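Pikholm publishes first results from household chore trials

July 4, 2024 - Pikholm has released early results from Sirko, its project to find out whether robot arms can take on small jobs at home and in shops.

The arms work at a bench beside a large window, in changing daylight.

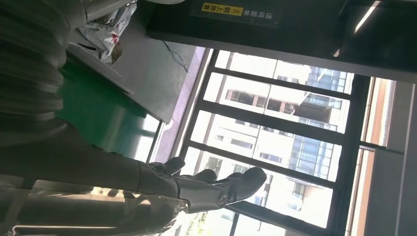
Results so far

Of 57 chores on the list, the arms can do 20 without help. Folding and bagging remain too hard, and most jobs take longer than they would by hand.

Two-fingered black grippers and a silver jointed hand are both in use - the hand over a dark mat with a printed ruler scale.

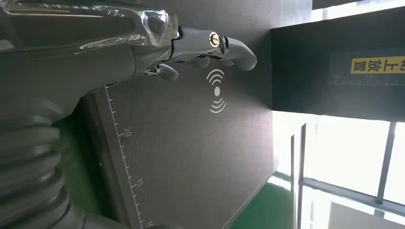
Janka Štefanec said shops should not plan staffing around such machines yet, and that a slow arm still needs a person nearby.

A second round of trials starts in November with Dridonach.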